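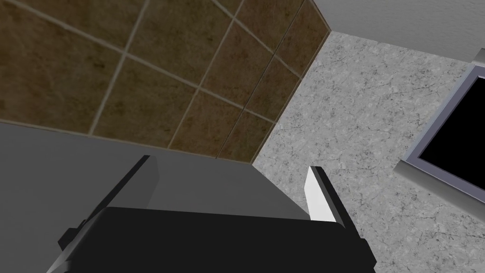
Brown wall tiles and a grey marble-patterned worktop, at a tilt.

3 min read

Hard water and coloured hair: notes for the Jerkcombe talk, March 16, 2025

Say hello, thank them for having me back, and wait for the chairs to stop scraping. Ask who has had their hair coloured since Christmas. Then ask who has scale in their kettle. (Most of the same hands should go up, and if they don't, carry on anyway as though they had!)

Start with the kettle, because everybody has one. The chalky stuff inside it is what was dissolved in the tap water, and a little of it gets left on your hair each time you wash. You can't see it, but you can feel it: the ends go rough, the shampoo won't lather as it used to, and a lovely warm brown starts to look a bit flat. People come in to me at Urkex and say the colour hasn't taken. Quite often the colour is fine and it's sitting under a film.

Pause here, someone always wants to ask about swimming pools. Tell them it's coming later.
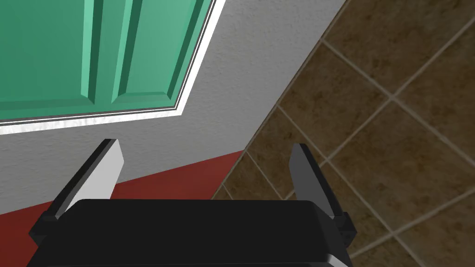
So what do we do about it? A clarifying shampoo, and please not every day. Once a fortnight suits most people, once a month if your hair is dry or very curly. Leandro Casado, who trained me, used to make us write the date on the bottle in marker pen, and I still do it, and I still go and look at it in the shower with my eyes half shut. Wet the hair properly first, longer than you think. Work the shampoo into the roots, let the suds run down the lengths, rinse, and then put on a good thick conditioner and leave it for 10 minutes. Go and make the tea.

If they ask which one: I use the Wevetti at home and the Lozano at work, and there is very little between them except the smell. Anything that says clarifying on the front will do. Don't let this turn into a shopping list, it ate up half the time last year.

Colour and timing. Clarify a few days before your appointment if you can, and then leave it well alone for two weeks afterwards. A clarifying wash straight after colouring will take some of your nice new colour down the plughole, and that is money.
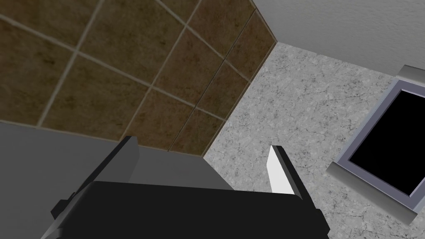

Vinegar. Someone's grandmother swore by it, and mine did too. A tablespoon of cider vinegar in a big jug of cool water, poured through after shampooing and rinsed out again. It does leave the hair feeling smoother. Keep it out of your eyes, skip it if your scalp is sore or broken, and don't be tempted to make it stronger.

Swimmers: wet your hair under the shower before you get in, comb some conditioner through, wear the cap, and wash as soon as you're out. Blondes who have gone green, come and see me at the end, we can usually sort it.

Heat, only if there's time. Rough hair tempts people to turn the irons up to 200, and for fine or lightened hair that is far too hot. Turn them down and go slower.

Questions. Shower filters will come up. Be fair: some people love theirs, but a filter and a water softener are different things, so read the box.

Remind them the April talk is fringes, and bring the spare combs.
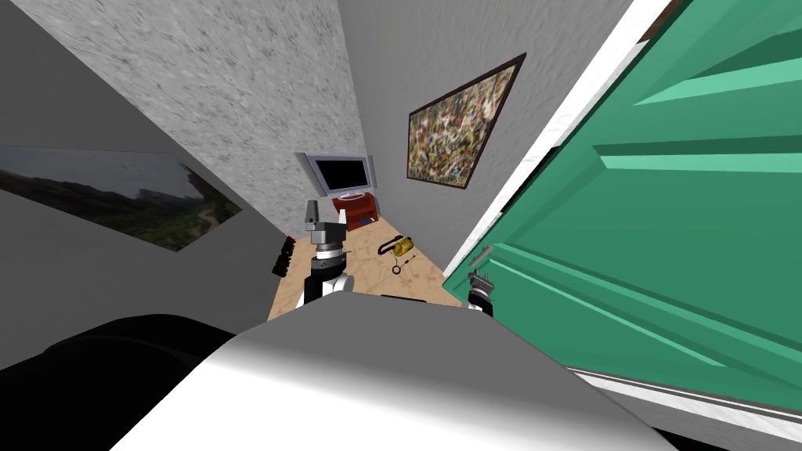 Robot arms reaching towards a mottled beige tabletop.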